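Setting Up a Shape and Color Sorting Activity

Sorting is among the first mathematical tasks a young child can complete without help. The following procedure is used in the preschool rooms at Flerkadon Early Learning and may be carried out at home with any set of small solid blocks.

Choose a flat wooden board with enough room for the blocks to be spread apart. Select 8 blocks in a few colors, making sure that at least one shape appears in more than one color. Cylinders and stars are suitable for this purpose. Place the blocks on the board in no particular order and seat the child facing the long side.

Ask the child to put together the blocks that are the same color. Allow the child to finish before speaking again. Then return the blocks to the middle of the board and ask for the ones that have the same shape.
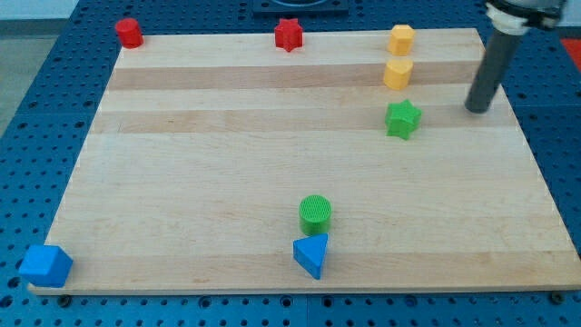
Tania Biswas writes that her son refused to separate a red star from a green one after the color round, and asks whether he should be corrected. Correction is not advised. A child who holds to one rule may be given a shorter task, such as finding the two stars and setting them side by side.

When both rounds are familiar, introduce a block with no match, such as a single triangular prism. The child may leave it alone or place it with another flat-sided block. Either choice is acceptable if the child can give a reason.

End the session after 14 minutes, or earlier if interest fades. Wipe the blocks with a damp cloth and dry them before storage.

2,349 shares | 11 comments
Contact Flerkadon Early Learning | All rights reserved | Back to top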